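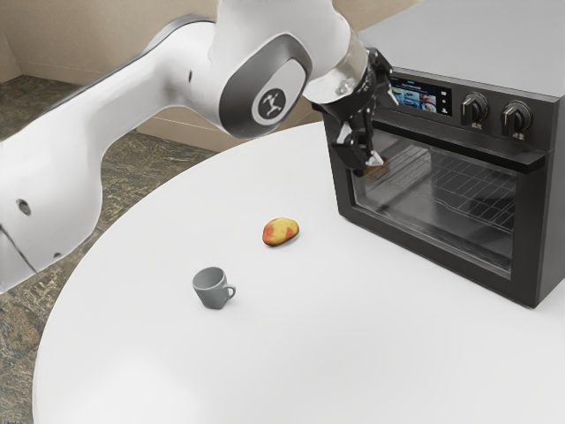 The letter from Trulthorpe came on a Sunday, pushed under the door, no stamp. Sille read it standing up. Coat still on. Two pages from her aunt's lawyer and a key taped to the back, and the gist was the house was hers if she'd live in it till August. She put it down on the table next to the oven, the dark gray one, and didn't touch it again untill it got dark. Then she packed.

Three hours on the bus. Rain. A man asleep with his mouth open, a kid kicking the seat. She got off at the wrong stop and walked the rest.

Ratih Tarigan was on the porch next door with a flashlight.

"You're the niece."

"I guess so."

"She said you'd be taller."

The key stuck. Then didn't. Inside - mothballs, cold ashes, a piano with its lid taped shut. Sille had been here once, age six, and remembered none of it except the stairs. She'd counted them back then. Fourteen. Odd what stays.

"What happened to the piano?"

"She quit playing when your mother left." Ratih stayed on the mat. "Taped it up that same night. I could hear her, ripping the tape."

Nobody in the family talked about that night. Her mother had a face for it, a shut kind of face, and then she'd go wash something.

Sille found the end of the tape. Yellow, brittle, came off in flakes under her nail. Under the lid an envelope, fat with cash. She counted it out on the bench. 1,000 exactly, in old soft twenties, and a note in pencil. For the bus home, Anna, if you want it.

Her mother's name. She read it again.

"Is there a phone?" she said.

"In the hall. If they havent cut it off."

She went out to the hall and picked it up. A dial tone. She stood there a while with the money in her other hand - then she dialed.

August, by Kolbrún Þorgeirsson
Filed under: Short Fiction, Quick Reads
© Clasell Stories. All rights reserved. Back to top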